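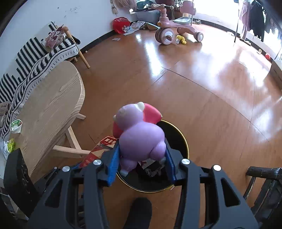

Fiche de contrôle établie le dimanche 10 juin 2018
**Site :** Espace Gralach, cabinets de tarologie et de chiromancie, salle de méditation
**Exploitant :** association Zeston
**Contrôle effectué par :** Dagmar Beneš
**En présence de :** Octavio Ccori, responsable des consultations

Légende : C = conforme ; NC = non conforme ; O = observation sans mise en demeure.

## 1. Accès et évacuation

- [x] Issue principale dégagée sur toute sa largeur : **C**
- [x] Issue secondaire déverrouillée pendant les heures de consultation : **C**
- [ ] Plan d'évacuation affiché à chaque niveau : **NC**
 *Commentaire :* le plan de l'étage correspond à l'ancienne distribution des pièces. Le cabinet 4, créé depuis, n'y figure pas.
- [ ] Rideaux de séparation classés M1 : **O**
 *Commentaire :* procès-verbal de réaction au feu présenté pour les tentures du rez-de-chaussée. Celui du velours de la salle de méditation reste à transmettre.

## 2. Bougies, encens et fumigations

- [x] Bougies posées sur support stable et incombustible : **C**
- [x] Distance minimale avec les tentures respectée : **C**
- [ ] Extinction vérifiée et consignée après chaque séance : **NC**
 *Commentaire :* le registre n'a pas été tenu pour les tirages du soir. Mme Muriithi indique que l'extinction est faite, mais sans émargement. L'émargement est obligatoire.
- [x] Cendres d'encens et de sauge recueillies dans un récipient métallique à couvercle : **C**
- [ ] Aération entre deux séances : **O**
 *Commentaire :* la fenêtre du cabinet 2 s'ouvre difficilement. Réglage de la crémone à prévoir. 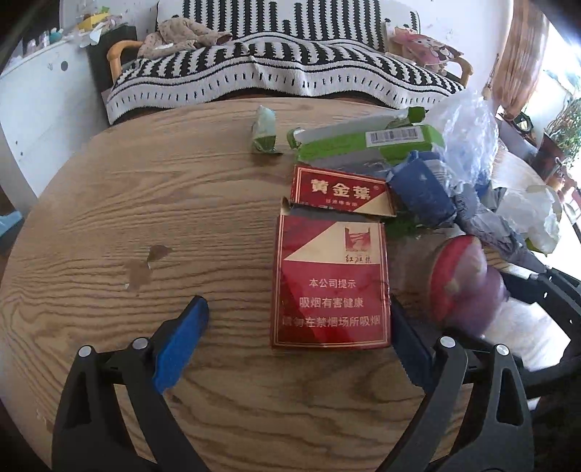 ## 3. Installations électriques

- [x] Tableau accessible et repéré : **C**
- [x] Dispositif différentiel testé : **C**
- [ ] Absence de multiprises en cascade : **NC**
 *Commentaire :* deux blocs raccordés l'un à l'autre derrière le comptoir, pour la lampe de sel et l'imprimante des thèmes astraux. À supprimer sans délai.
- [x] Diffuseurs d'huiles essentielles Flovov débranchés hors présence : **C**

## 4. Moyens de secours

- [x] Extincteurs vérifiés par la société Ostrowski, étiquettes à jour : **C**
- [x] Éclairage de sécurité en état de fonctionnement : **C**
- [ ] Formation du personnel à la manipulation des extincteurs : **O**
 *Commentaire :* attestations produites pour Gladys Muriithi et Duygu Ağca. Celle de Duygu Yazıcı est à renouveler avant novembre. Les dossiers des deux intéressées prénommées Duygu ayant été intervertis lors du précédent contrôle, il est demandé d'y porter le nom complet.

## 5. Accueil du public

- [x] Registre des consultants tenu à l'entrée : **C**
- [x] Effectif maximal affiché dans la salle de méditation : **C**
- [ ] Trousse de premiers secours complète : **NC**
 *Commentaire :* compresses périmées, gel pour brûlures manquant.

## Suites à donner

Les non-conformités des points 1, 2 et 5 seront levées dans un délai de 5 semaines. Celle du point 3 fait l'objet d'une levée immédiate, dont l'exploitant adressera confirmation écrite. Le devis de mise à jour de la signalétique et de remplacement de la crémone, d'un montant de 1640 euros, a été remis à M. Ccori et n'appelle pas de remarque de notre part.

Jusqu'à reprise effective du registre d'extinction, les tirages du soir aux chandelles sont suspendus. Les consultations à la lumière électrique peuvent se poursuivre aux horaires habituels.

Visa du contrôleur : D. Beneš
Visa de l'exploitant : O. Ccori, avec réserve sur le commentaire relatif au velours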